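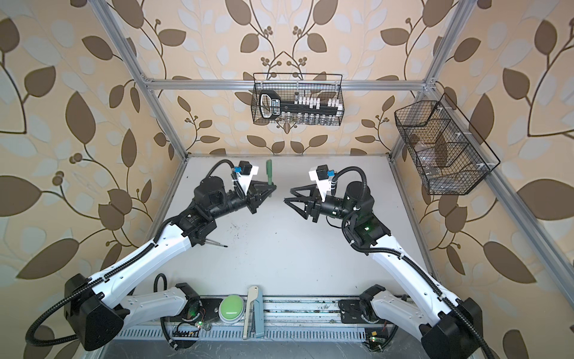
Progress report, June
Prullstead bench: two-arm demonstration collection
Prepared by Gobnait Carroll for Janaína Nogueira

Status

Collection on the two-arm cell is on schedule. The target for this phase is 4000 accepted episodes. We have 3000 accepted and about 50 waiting for review. Both wrist cameras and the fixed camera are recorded in every episode.

Work this period

Marcelino Macedo and Jucélia Mendonça ran the small-tool tasks, including the green-handled tool and the tweezers. Start positions are now varied between episodes. Wall baskets stay in place during recording, and the patterned wall covering is unchanged from the last phase, so the two sets can be trained together.

Problems

Clock drift between the two wrist cameras spoiled part of one batch. The affected episodes were removed and are not in the total above. Timestamps are now checked at the start of each session. Thin tools remain the slowest to collect.

Next period

Finish the remaining episodes, then hand the full set to Heloísa Brito for training. Tabletop to be cleaned before the next session. We request approval for 2 spare sets of gripper fingers.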